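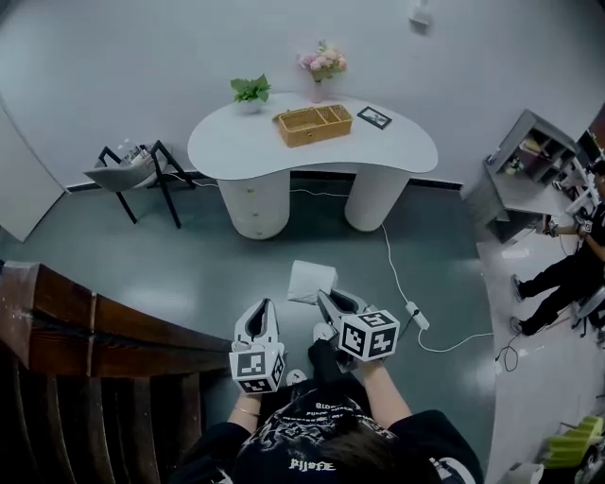
A reader in Laneck writes that vinegar did nothing for the gray film on her kitchen floor and left the room smelling like a salad for a day. She wants to know if she should strip the floor and start over.

Probably not. Most gray film on a hard floor is old cleaner. It builds up when too much soap goes in the bucket and none of it gets rinsed off, and it comes up with plain warm water and some patience. Try that on one small patch before buying anything.

Clearing film off a sealed floor

Sweep or vacuum first, including along the baseboards. Grit left on the floor turns into mud and gets pushed into the corners.

Fill one bucket with warm water and nothing else. Wet a flat mop, wring it hard, and go over an area the size of a door mat. Wait a minute, go over it again, then dry it with an old bath towel. If the towel comes up gray and the patch looks clearer than the floor next to it, you have found the problem. Do the rest of the room the same way and change the water when you can no longer see the bottom of the bucket.

If plain water doesn't move it, add a teaspoon of dish soap to a full bucket. Rinse afterward with clean water, twice.

Keep vinegar off stone, and off any floor where you don't know the finish. It can dull the surface, and then you have a different problem. Don't mix it with bleach under any circumstances.

Spills and spots

Blot liquids with a folded cloth. Wiping spreads them, and on a textured floor it drives them down into the low places. White cloths are best for this work. You can see what is coming up, and there is no dye to bleed.

Grease: sprinkle baking soda, leave it ten minutes, sweep it up, then wash with soapy water.

Candle wax: hold a bag of ice on it until it goes brittle, then lift it with a plastic scraper or an old store card. Any haze left behind will come up with warm soapy water.

Black heel marks: a clean tennis ball rubs most of them out. A pencil eraser does for the small ones.

Gum: ice again, then the scraper. Don't use a knife.

Ballpoint ink: rubbing alcohol on a cotton swab, tested first behind a door. Work from the outside of the mark to the middle.

How much cleaner to use

Less than you think. Our own bucket at the Korineck house holds 8 quarts, and for years it got a long squirt from the bottle. Measured out, that squirt was almost 100 milliliters, several times what the label called for. We now keep a medicine cup on the same shelf as the bottle. The floor dries without streaks and socks stay clean.

Mops and cloths

Wash mop heads after every use and hang them to dry with air on both sides. A mop left standing in the bucket overnight will sour, and the smell goes straight onto the floor the next time.

Skip fabric softener when washing microfiber. It coats the fibers and they stop picking up water. Cotton cloths can go in a hot wash with towels.

Cut up worn T-shirts and pillowcases for spot cleaning. Leave off the seams, which can scratch a soft finish, and throw out anything with a zipper or a snap.

Between washes

Two door mats do more than any cleaner, one outside and one inside. Shake them out on Tuesday with the trash, or whatever day you will remember. Dry-mop the kitchen in the evening after the dishes are done. Wet-mop when it needs it, and for most kitchens that's once a week.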